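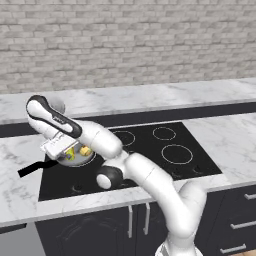 Chapter 7
A Kitchen on Your Computer: Working with the Valomby Kit

Before you start

You will need the Valomby kit installed (see the set-up notes at the back of the book), a computer with a reasonable graphics card, and your notebook from Chapter 6. If your college has a site licence, ask for the key before the lesson. The practical work fits into one long afternoon, though most groups at Prallonthorpe have wanted two, mainly for the fun of it!

Words to look out for: scene, episode, reset, seed, workspace, wrist view, parallel gripper.

7.1 Why a kitchen?

In the last chapter we moved coloured blocks around a flat table, and by the end of it you could probably have done it in your sleep. Blocks are a good place to begin. They are all the same shape, they stay where you put them, and there is nothing much on the table to bump into. A kitchen is a different sort of place altogether. Food comes in awkward shapes, pans have handles that stick out, and the worktop, the hob and the cupboards all meet at edges that an arm has to respect. It is also a room every reader of this book has stood in, so you already know what a sensible result looks like.

That is why we have built this chapter on Valomby. It is a teaching kit made of software only: a set of rendered rooms, a model of an arm with a parallel gripper, and a small library of tasks such as moving food in and out of a pan. We have taught with it for three terms now and we like it a great deal. It has faults too, and section 7.6 goes through them properly, but the best thing about it is how quickly a beginner gets from opening the program to watching an arm do something (the first time my own group managed it, we missed the bell).

7.2 What comes with the kit

The standard edition has 18 kitchen layouts. They share a stock of parts, so you will meet the same marble worktop and the same black glass hob again and again, with the surroundings changed. Each layout comes with its own task list and a folder of recorded episodes, 588 of them across the whole edition. An episode is one complete attempt at one task, saved from the first instant to the last, and it can be played back from more than one viewpoint.

The teaching edition adds two extras. Solheim is the script editor, which you will use from section 7.4 onwards. Illar is the viewer for recorded episodes, and it is the part of the kit that students take to fastest. You can drag the time slider back and forth, stop wherever you like and read off the position of every joint at that instant. I would happily have paid for Illar alone.

You don't need to buy anything else to follow the chapter. The paper manual is nice to have but the same text is under the Help menu, and the help pages are more up to date.

7.3 Finding your way round the room

Open the first layout and leave the arm alone for a few minutes. Turn the view with the mouse. Find the hob and its four rings, then the row of cupboards under the worktop, then the brick wall behind. Now switch to the side view and look at how the arm stands in relation to the front edge of the counter. Its base is lower than the surface it works on, so every reach has to come up and over.

The space an arm can get to is called its workspace, and it is nearly always a less convenient shape than people expect. A point on the far side of the hob may be easy to reach with the gripper pointing down and impossible with the gripper level. Before writing any script, use the Reach tool in Solheim to test a point above each of the rings. Write down which ones turn green. Your partner should do the same with the gripper turned through a quarter circle, and then you can compare lists. 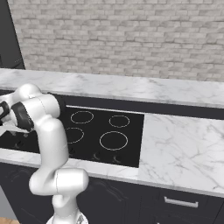 Does a script that works in Valomby work on a real arm?

It may do, but you should expect to adjust it. The kit gets distances and joint angles right, so the general path will carry over well. Friction, grip strength and the weight of an object are simplified, and those need testing again on the actual machine, slowly, with a teacher present.

7.4 Episodes, resets and seeds

Each time you press Reset, the kit puts the arm back at its starting pose and lays the food out again. Where the food goes depends on a number called the seed. Keep the same seed and you get the same layout every time, which is a great help when you are hunting for a mistake. Change it, and the objects move.

Wenjie Tan, who wrote the first version of our worksheets, used to make every group run a new script on a single seed until it behaved, then on 100 different ones overnight. We still do it that way. The Wednesday group's best score so far came from a script with only nine lines in it, and I have pinned a copy to the classroom door.

A word about file sizes. A full overnight run saves a lot of pictures: our last one came to 3,282 files. Save to a local drive and clear out the ones you don't want in the morning.

7.5 Seeing from the wrist

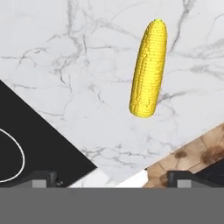 Scripts that rely on fixed positions stop working the moment the seed changes, so sooner or later the arm has to find things by looking. Valomby lets you take a view from the wrist, with the gripper's own fingers showing at the bottom. They make a very handy reference. With an ear of corn lying on the marble, above and to the right of the gap between two wide-open fingers, you can tell straight away that closing the gripper there would catch nothing. The cob is tilted as well, and a parallel gripper does best when its fingers close across the narrow width of an object, so we have two things to work out: how far to shift the wrist and how much to turn it.

Colour is the easiest way in. Plain yellow against white and grey is about as kind a start as you could wish for, and the kit's Find Colour block will pick it out in one step and return the middle of the patch. Working out the angle takes a little more thought. We shall do it first by hand, with a printed wrist view, a ruler and a protractor, and then in Solheim. Have your printout ready and turn to Activity 7A.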